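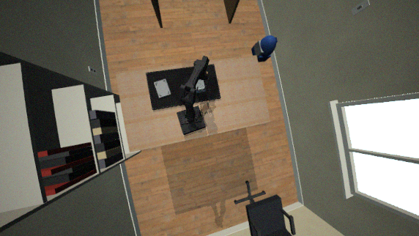 Comparison of two gripper controllers for a simulated tabletop arm
Project report, Robotics Option, Urkthorpe
Group: Javiera Sosa, Barry Crabtree, Mirta Barrientos
Supervisor: Teresa Pietrzak

1. Purpose

The project compared two ways of closing a parallel gripper on a small object. The first closes the fingers to a fixed width which is set before the run. The second closes the fingers at a constant speed until the resistance on the finger joints passes a threshold, then holds. In this report they are called the width controller and the force controller.

The task was the same for both. The arm starts in its home position, moves over the object, descends, closes, lifts, travels across the mat and sets the object down on the plate. Only the closing and holding stages differ. The path planner, the approach height and the travel speed were left alone once the first pilot runs were finished.

All the work was done in simulation. The department has one real arm, and it was in use by the second-year group for most of the term. Section 7 says what we think this means for the results.

2. Simulated set-up

The scene was built from the Bilgin room pack, with the furniture left in. The arm is bolted through a square base plate to a table with a wood-grain top. A black mat on the table marks the working area. The mat matters to the force controller, as its friction value decides how far an object slides when one finger touches it before the other.

The room around the table has a bookshelf, a window, a rug and an office chair. We first planned to delete all of these to save rendering time. Barry measured the difference and found it was small next to the time spent on contact calculations, so the room stayed. It also gives the overhead camera a background with some variety in it, which will be useful if a later group wants to train a detector on the same scene.

The overhead camera looks straight down. It gives a clear view of the mat and the plate, but the arm covers the object during the last part of the descent. Neither controller uses the camera once the descent has begun. Object position is read from the image while the arm is at home and is then held until the end of the run.

3. Controllers

Width controller. The target width is the nominal object width less a squeeze allowance. The fingers are driven to the target with a position loop and held there. If the object is narrower than expected, or turned so that a corner meets the finger, the loop still reports success. The controller has no means of telling a firm grip from an empty one.

Force controller. The fingers close at a fixed speed. Joint effort is filtered over 16 samples and compared with the threshold. When the threshold is passed on both fingers the controller switches to holding that effort. If the fingers meet without passing it, the run is stopped and logged as an empty grip.

The filter length was the most difficult setting to choose. With a shorter filter, the effort spike at the start of finger motion was sometimes taken for contact, and the gripper stopped in mid-air. With a longer one the fingers pressed too hard before the switch, and light objects were squeezed out upwards. Sixteen samples was the shortest length which gave no false contacts in the pilot runs.

Both controllers were written as modules for Grestis, the control package used in the taught course. Amancay Quiroga, who looks after the course software, supplied the logging template.

4. Method

Each controller was given 63 runs. The object start position was drawn at random from the right-hand part of the mat, and the same list of positions was used for both controllers so that the runs could be compared in pairs. Object rotation was drawn in the same way.

A run was counted as complete if the object came to rest wholly on the plate and the fingers had opened. Anything else was a failure, and was sorted by hand into one of three groups:

missed — the fingers closed without holding the object
dropped — the object was lifted and then lost before the plate
misplaced — the object was released but did not rest wholly on the plate

The sorting was done by Mirta from the joint logs and checked by Javiera from the recorded camera frames. Where the two disagreed the run was replayed from its saved seed.

5. Results

The width controller failed in 16 of its runs and the force controller in 7. The force controller had no dropped objects. Its failures were all missed or misplaced.

Most of the width controller's failures came at large object rotations. When a corner met the finger first, the object turned during closing and was held on a short edge. It then often slipped during the travel across the mat, when the wrist accelerates sideways. In 3 of the runs the gripper closed on nothing and the arm completed the whole movement, opened over the plate and reported success.

The misplaced runs were similar under both controllers and we do not think they have much to do with the grip. The release height was set a little too high, and an object held near one end tips as it lands.

The force controller was slower in every pair, as its closing speed has to be kept down for the threshold to mean anything. The difference is small compared with the length of the whole cycle.

6. Problems met

The first full set of runs had to be thrown away. The mat had been imported with the friction value of the table top, and objects slid well away from the fingers on first contact. The error was found only when Barry dragged the object about by hand in the viewer and saw that it moved in the same way on and off the mat. The runs were repeated over a Sunday on the lab machines.

A second problem was the finger pads. The default pads are perfectly rigid, and contact between two rigid flat faces made the effort reading jump between samples. We replaced them with the compliant pad model from the Fludelard gripper library. This was done before the pilot runs, so both controllers were tested with the same pads.

7. Limits of the work

Only one object shape was used. A round or soft object would probably favour the force controller further, but we have no data on this. The effort reading in simulation has far less noise than a real one, and the filter would need to be set again on the real arm. It may be that a filter long enough to deal with real noise is too slow for light objects, in which case a finger-tip sensor would be needed.

The squeeze allowance in the width controller was set once and not tuned as carefully as the filter. Teresa raised this at the interim review and it is a fair criticism. A larger allowance might have saved some of the dropped runs.

8. Further work

The empty-grip check could be added to the width controller at little cost by reading the final finger position error. This should be tried first. After that the release height should be lowered for both controllers and the full list of positions run again. Seeds, position lists and both modules are in the project folder, with the discarded runs kept under a separate name.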